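Remote Control Refurb Shop Puts Two-Arm Cell on Battery Work

Jul 30, 2018

LEMEVCOMBE — Hekel, the refurbisher on the Prustham road, has moved part of its battery work to a pair of robot arms. Staff were told in January. No layoffs so far, the company says.
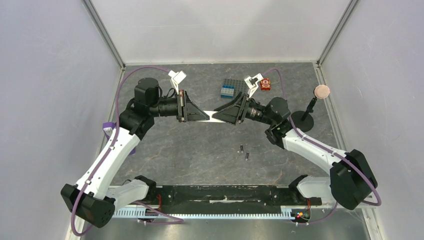
The bench crew was 11 people. Now 10, after one retirement that won't be filled. Two of them have switched to minding the arms — clearing jams, resetting, logging every miss. Same pay grade for now, which some on the floor are not happy about.

Older units come in with batteries still inside, and that was the job people complained of most. Sore thumbs, mainly.
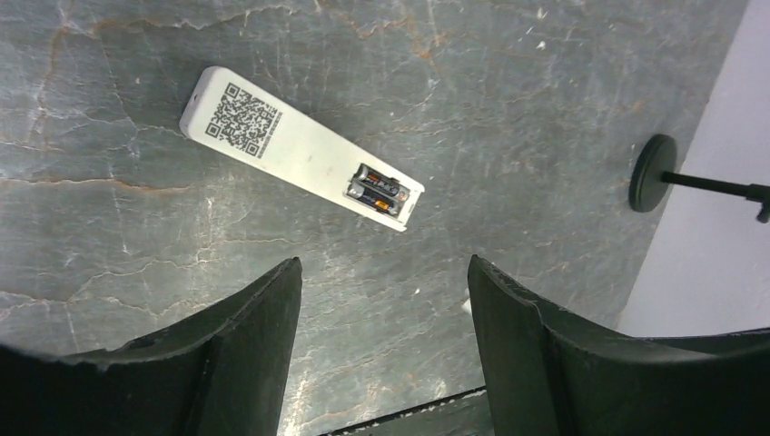
Hekel says a trained worker does around 55 units an hour by hand. The arms manage 30 and need watching. Management expects that to improve, workers we spoke to werent so sure.

Shifts have changed too. Late shift now starts with a handover at the cell, unpaid until last week, when the company agreed to count it.

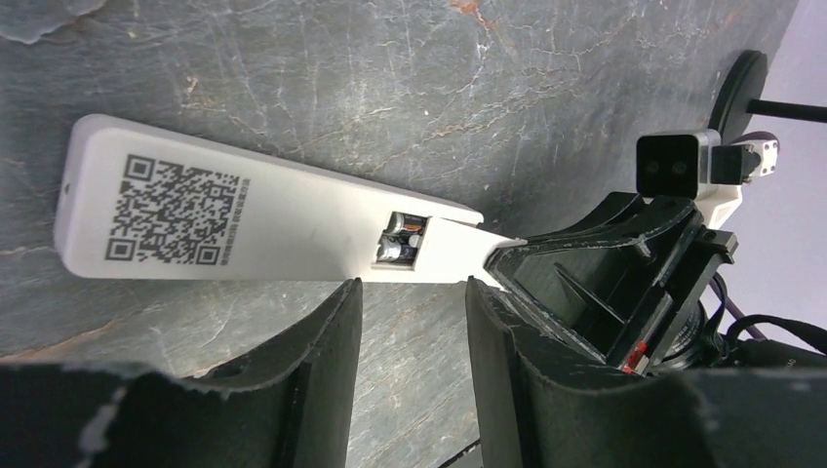 Bastos, which supplied the software, is running training on site thru the end of the summer. Places are limited and go by senority. A second cell is under discussion, no date set.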